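**Drandgate workshop's tidy-up robot gets its wrist camera**

DRANDGATE, 24 January 2018 — The shared workshop at Drandgate has a new arm on the go, and it's coming along beautifully. The project is called Miranda, and its job is simple to say and hard to do: pick up soft, floppy, everyday stuff from the floor and put it in a basket.

Chiyo Sekiguchi started the build last March with a secondhand arm and a gripper she printed herself. The first version could grab a wooden block and not much else. Since then the fingers have been redrawn 8 times, and the newest pair has a little give in it, so cloth bunches up between the tips and doesn't slide away.
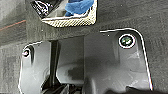 The big step this month is the small camera at the wrist. Until now Miranda worked from one fixed camera up on a shelf, and every time the arm swung over something, it blocked its own view. Keyvan Abbasi wrote the new software over the holidays (mostly at his kitchen table, with the arm's spare controller board next to the toaster!) and the group has been collecting practice runs ever since. They have 688 saved so far.

Bags are the current favorite problem. Plastic creases differently every time it's touched, it shines, and the shine moves when the arm moves. Blue cloth, on the other hand, is a dream — strong color, nice soft edges, easy to find against dark carpet.
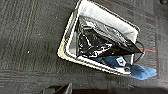 *Black bag and blue cloth in an open container on the carpet, seen from the wrist.*

Uyên Trương has been running the evening sessions and keeps the log. Her rule is that no one straightens anything between runs. If a thing lands crooked, it stays crooked, and the next run begins from there. It makes for slow evenings, but the arm is getting noticeably less fussy about where its targets lie.

Baskets bring their own trouble. A handle that sticks up can catch a finger on the way in, and a fabric liner looks a lot like something to be picked up. Sekiguchi wants the arm to come in from the side for those, and she's already sketching a slimmer wrist bracket to make room for the turn. 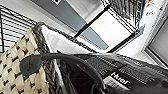
Aoi Nagano wrote in to ask whether the slimmer bracket would still hold the camera steady, as her own build at home shook so badly at full reach that half her footage was a blur. She ended up slowing the last joint down and would love to compare notes.

Sekiguchi says the shake is real and that the new bracket will have a second screw for that very reason. The drawings go up on the workshop's shared drive once the first one is printed and has survived 100 runs.

Open build nights carry on through March, with room for 5 visitors at a time. Bring something soft for Miranda to pick up!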